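Open Day at the Wimer Paper Mill

The Wimer mill opens its doors one afternoon a year, and in May we finally made the drive. It sits on the river at the far end of Llanos, past the grain elevator, and parking is in the field across the road. Admission is free. You sign a sheet at the gate and they hand you earplugs and a paper wristband.

Tours leave every half hour from the old office. Ours had 14 people in it, which was close to the limit. The guide started in the yard, where the bales of waste paper come in. Wimer has made no paper from fresh wood since the 1970s. Nearly everything it uses is office scrap and trimmings from printers, and the bales are stacked by grade under a long metal roof.

From there we went into the pulping hall. The paper goes into a tank with warm water and is beaten until it looks like thin oatmeal. Staples and plastic are screened out at the bottom. It is loud and it smells like a damp basement, so anyone bothered by that should hang back near the door.

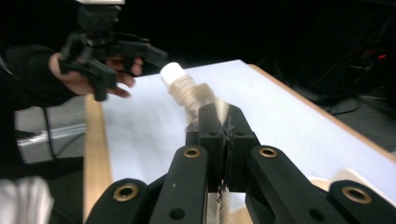
The paper machine is in the next building and takes up most of it. It was built by Sineck and is 44 yards long from the wet end to the winder. The pulp is spread on a moving screen, the water drains away, and the sheet then passes through felts and a row of steam-heated cylinders. Visitors stay on a raised walkway behind a rail. The heat up there is strong – leave your jacket in the car.

A full roll weighs roughly 2,000 pounds. We watched one come off the winder and get wrapped for shipping. Most of the output is plain brown stock for a packing firm called Cekevex, with a smaller amount of gray board for book covers.

The last stop is a small museum room over the office. It has pay ledgers, wooden molds for making paper by hand, and a framed photo of the flood that closed the mill for a whole winter. One ledger was open to a page listing 1,083 reams sent downriver in a single month. The writing was very neat.

Coffee and pie were for sale in the canteen until 4:00. Sheets of handmade paper were on a table by the door, along with notebooks and seconds sold by weight. I bought two notebooks and a bundle of gray board.

The whole visit took a little under two hours. Wear closed shoes, as they turn people in sandals away from the machine building. The walkway is reached by a steep metal stair, and there is no elevator.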